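Tips > Desk and Drawers > Can a machine do it yet?

My rule for sticky notes is one box, one lid, and it gets cleared on Tuesdays. I'd love to hand that chore over! Two arms, a tabletop of pastel pads, a lidded box in the corner... how hard can it be?

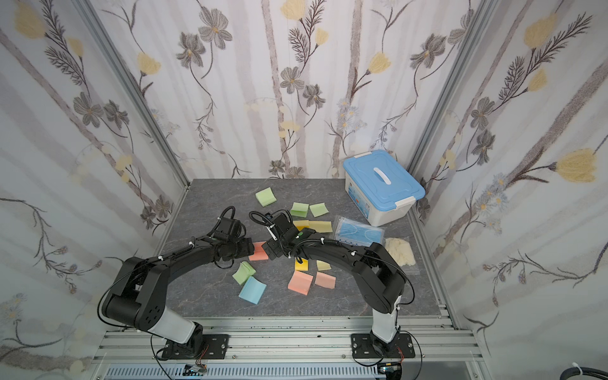
Nesrin Karakaya wrote in to say she'd settle for a machine that matches socks, and she isn't paying 2000 dollars for it either.

Fair enough. Paper is fussy stuff, though, and a pad with a curled top sheet wants a gentle pinch from the side (fingers too, by the way).

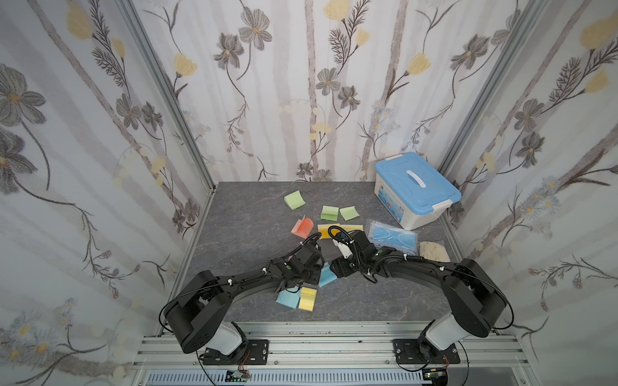 Until then, sort by color first, press the curled ones under a heavy book overnight, and stand them on edge so you can see what you've got. It takes me 8 minutes with the radio on.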